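Secondhand server for the home media box, worth it or mad?

klinhom_kev
Posted in October, 9:12 pm

Hi all, after a bit of a sanity check. There's an ex-office tower going for $189 at the recyclers in Clolemham and I'm pretty tempted to make it our media and backup box. Dual socket, stacks of drive bays, 133 dollars more if I want the rails and the spare power supply (I don't, it's going in the laundry). My partner reckons it'll sound like a hairdryer and she's probably right!

Currently running everything off an old laptop with a cracked hinge, 2761 photos on it and no proper backup — yes, I know.

puden_pete
Buy it. I've had mine under the stairs for four years and I've replaced one fan. The old Xeon gear is cheap as chips now because the offices dump it all at once, and you get ECC memory thrown in, so your kids' photos are a bit safer from going funny. Only thing I'd say is check which generation you're getting before you hand over the cash.

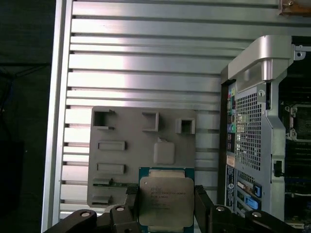

Lies Kramer
Sorry Pete, I have to disagree. Cheap to buy is one thing, but have a look at what it draws sitting there doing nothing all night. I ran one for a winter and our power bill was awful. A little second-hand mini PC would do everything Kev wants, and you could put it in the lounge room without anyone grumbling.

puden_pete
Fair, but how many drives are you fitting in a mini PC? One? Then you're hanging USB boxes off it and that's a mess of its own.

Lies Kramer
Two in mine, and I've never filled them. Most people don't need eight bays, they just like the look of eight bays.

vimari
Whatever you get, Kev, do the backup first. Tonight! Grab an external drive and copy the lot over before that hinge goes altogether. I lost a whole holiday's worth waiting for the "right" setup and I'm still cranky about it.

klinhom_kev
Ok ok, copying now, says 3 hours to go. Might ring the recyclers tomorrow and ask if they'll let me plug the tower into a power meter before I decide. Lies, which mini PC have you got?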